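Plendia Case Records — Administrator Guide

Section 9. Preparing a Sentencing Data Set

Complete this section before releasing homicide or drug case records to outside researchers. The Brusstead archive holds 3,103 closed cases, and each release must be approved by the records office.

1. Sign in with an administrator account and open Releases.
2. Select New Release. Enter the name of the requesting institution exactly as it appears on the signed agreement.
3. Choose the offense categories covered by the agreement. Attempted offenses are listed separately and must be selected by hand.
4. Set Sealed Records to Exclude.

Caution: Juvenile files transferred to adult court may carry two case numbers. Check both numbers before continuing. 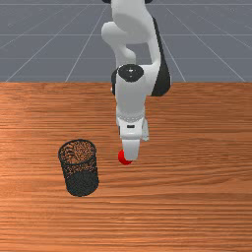
Figure 9-1. White robotic arm over a wooden tabletop.

5. Under Minimum Group Size, enter 10. Any table cell below this value is left blank in the exported file.
6. Select Preview. The system displays the first 40 records — names, street addresses and docket notes must not appear.
7. Send the preview to Remedios Villanueva, Records Office, for approval.
8. When approval is recorded, select Export.

Note: Sentence length is stored in months. Life and capital sentences are stored as codes and must be left out of any average. The codes are listed in the Harkska table, Appendix B.

Questions about sealed records should be directed to Begoñe Collado.

Section last revised 2021-03-28.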